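5.2 Simulated tabletop and floor scenes

Figure 3 shows the view that the policy receives in one of the test scenes.
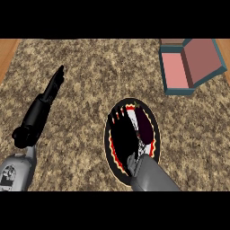 Figure 3. Input view of the Kirkia simulator. The right gripper holds a black slotted utensil over the plate, next to an eggplant. The left gripper is empty.

5.3 Choice of the arm and of the object

The planner of Livevex receives the rendered view together with the joint positions of both arms. At each planning step it proposes 12 candidate motions, and every candidate is given a score by the contact model of Section 4. The candidate with the best score is then sent to the controller, which follows it for 5 control steps before the planner is called again.

Scenes like the one in Figure 3 are difficult for the contact model. The utensil and the eggplant share one plate, so a motion of the held tool can also move the second object. In our first version the score considered only the grasped object, and such side contacts were not punished. We have added a term for the distance between the grasped object and its neighbors. The weight of this term was fixed by hand and is the same in all scenes.

A second question is when the free arm should be used. We let the planner assign a new target to the left arm only if its path keeps a distance of at least 6 cm from the path of the right arm. Otherwise the left arm waits in its present pose. This rule is simple and it makes the motion slower, but it allowed us to remove the joint collision check from the inner loop. One planning step then takes about 55 ms on our workstation.

The textured rug caused also some errors in the segmentation, mainly at the borders of dark objects. We discuss them in Section 6.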